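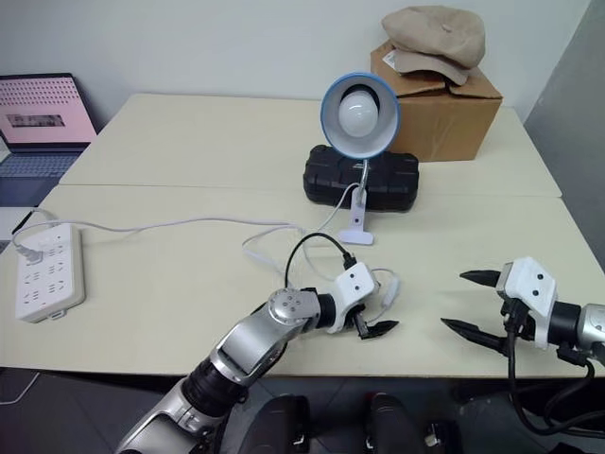
Ledano two-arm bench unit: review after 2000 hours at a returns and kitting shop

Posted Jul 16, 2021
Reviewed by Asanka Roy, process engineering, Firndale

Unit under review: Ledano two-arm unit with parallel two-finger grippers, standard wrist, standard software. Installed on the small-goods line at Firndale, where customer returns are tested, sorted and repacked. Goods are mixed: lamps, power strips, caps, small cases, chargers. One operator per shift works with the unit. Before installation the same bench was staffed by two people.

Setup

Mechanical setup took one shift. Teaching the first task took nine. The supplier's estimate was three, and the difference was almost all cable handling. Rigid items were taught on the first day. A clamp lamp with an inline switch took four shifts by itself, because the switch does not come to rest in the same place twice and the arm has to find it before it can press it.

Tables need to be level with each other. Ours were off by the thickness of a coin at the seam, and the lower finger caught on the edge when sliding a flat item across. Shims fixed it. The manual does not mention this.

Grip

The fingers are narrow and pointed. They are good at picking a thin cord off a flat surface and poor at holding anything wide and smooth. Soft goods are acceptable. Caps can be lifted by the brim and stacked, with some loss of shape if the closing force is left at the default. We run caps at the lowest setting. Cardboard flaps can be pushed down but not tucked, so the operator closes all boxes.

Plugs are the weak point. Removing a plug from a power strip works if the strip is held by the other arm. Inserting one works when the strip is square to the unit. If the strip is turned, the unit retries five times and then stops with a fault. The retry count cannot be changed from the operator panel.

Throughput

Target was 200 items per shift. We reached that in the seventh week on the easy mix (caps, boxed goods, cases). On the mixed line we do not reach it, and I would not plan on it. An experienced tester is faster than the unit on every corded product we handle. The unit's advantage is that its pace at the end of a shift is the same as at the start.

Effect on staffing and on the work

This section is longer than is usual for an equipment review. The questions I get from other sites are mostly about this.

No position was cut. Sabina Karunaratne and Janaka Pathirana shared the bench before the unit arrived. Janaka moved to incoming inspection at the same pay grade. Sabina stayed and was retrained as operator, with four days of training from the supplier and a pay adjustment that came two months after the duties changed. It should have come with them. Any site doing this should settle the grade before the crate is opened.

The work itself is different. Sabina used to handle each product from start to finish. She now clears faults, presents awkward items, closes boxes and signs off the test record. Her report after the first quarter listed less wrist strain, more standing, and long stretches of watching. The watching is harder than it sounds. A fault needs a response inside twenty seconds or the line backs up, so she cannot do other useful work in between. We now rotate the operator every two hours with Dilruba Ranasinghe from packing, and reported tiredness has gone down.

Skill is the other matter. Testers who handle lamps all day learn what a loose switch feels like. The unit presses the switch and records whether the lamp lights. It passed a number of lamps with worn switches that a person would have pulled. We added a hand check on one unit per carton and would keep it in place.

Noise and heat

Neither is a problem. Conversation at the bench is normal.

Service

Two service calls in 2000 hours. One was a worn finger pad, one was a wrist cable that had rubbed where the bundle hangs over the table edge. The technician, Asanka Sarkar, fitted a sleeve. Order the sleeve with the unit. Response time was two working days for both calls. Finger pads are $299 a set and we are on the third set.

Compared with the Pilano

We had a Pilano single-arm unit on trial before this one. It is simpler to teach and takes half the table. It cannot hold one part while working on another, which rules it out for anything with a cord. For boxed goods only, the Pilano is the better purchase.

Rating: 3.5 out of 5. Half a point was taken off for the fixed retry count and one point for the teaching time. Firmware 4.2 is due to arrive through our dealer, Haque, and is listed as allowing the retry count to be edited. I will update the plug section once it has run for a month.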